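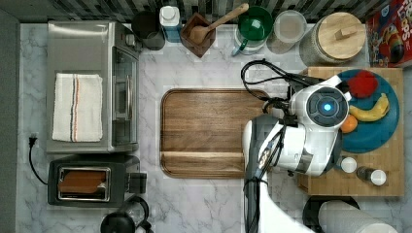
Recording more demonstrations did not help, wrote one reader of the previous page in this series. The arm still hesitated over the plate every time, and the extra takes only made training slower. Should the old takes be thrown out?

In most cases, yes, or at least part of them. Hesitation in a trained policy usually comes from hesitation in the demonstrations. If the operator pauses above the fruit to think, the recording contains many samples in which the correct action is to do nothing, and the policy learns to do nothing at that point. The procedure below is the one used at Indwood for tabletop kitchen tasks. It covers teaching by hand and teaching by remote control.

Choosing a method

Hand guiding means the operator holds the arm and moves it through the task with the motors in gravity compensation. It gives good control near contact, such as lowering an apple onto a board. Its drawback is that the operator's hands and sleeves get into the camera view, and they will not be there when the policy runs.

Remote control keeps the operator out of view. It is slower to learn and gives little sense of contact force. Use it for any task where the policy depends on camera images. Use hand guiding for fixed waypoints, for example a home pose or an approach pose over the cutting board.

Setting up the counter

1. Write down one sentence that defines the task, including the end state. "Move the apple from the plate to the walnut board and release it" is sufficient. "Handle the fruit" is not.

2. Place the objects the arm will touch. Leave the rest of the counter as it would normally be. A toaster, a row of canisters and a cereal box are useful background, provided they will also be present at run time.

3. Check cable slack. Move the arm by hand to the farthest point of the task and rotate the wrist to both limits. The cable bundle should not pull tight or drag across anything on the counter.

4. Set the speed limit. Start at 90 mm per second for the tool. Raise it only after the operator can finish the task without stopping.

5. Fix the lighting. Close the blinds if the session will run past late afternoon.

Recording by remote control

Start the recorder in Rorkadia and confirm that joint positions, gripper command and all camera streams share one clock. A camera that lags the joints will teach the arm to close the gripper too late.

Bring the arm to the home pose. Wait for the ready tone, then start moving at once. Approach from above, slow down near the object, close, lift, carry, lower, open, retract. Return to the home pose before stopping the recording. A take that ends with the gripper still over the board gives the policy no example of leaving.

If a grasp fails, there are two options. When the object has moved only slightly, correct and continue. Recoveries of this kind are worth keeping. When the object has rolled out of reach, stop and mark the take as rejected.

Between takes, change one thing: the position of the apple, the angle of the banana, or the location of the plate. Small shifts are enough. Record 12 takes for each arrangement, then rest. Operator fatigue shows up first as uneven speed.

Trimming pauses

Open each take and plot tool speed against time. Any interval of 700 ms or longer with no motion and no gripper change should be cut, with one exception. Keep the short pause while the gripper closes, even if the arm is still. Cutting it makes the policy lift before the grip is secure.

Robles, the older trimming script, removes these intervals but does not recognize gripper motion. Use the Eter version, or mark the grasps by hand first.

Checking before training

Replay 15 takes on the arm with the objects returned to their recorded starting positions. Keep one hand on the stop button. If the replay misses the object by more than the width of a fingertip, check the camera mount and the base bolts before collecting anything further.

Rejected takes should be moved to a separate folder and kept until the policy has been tested.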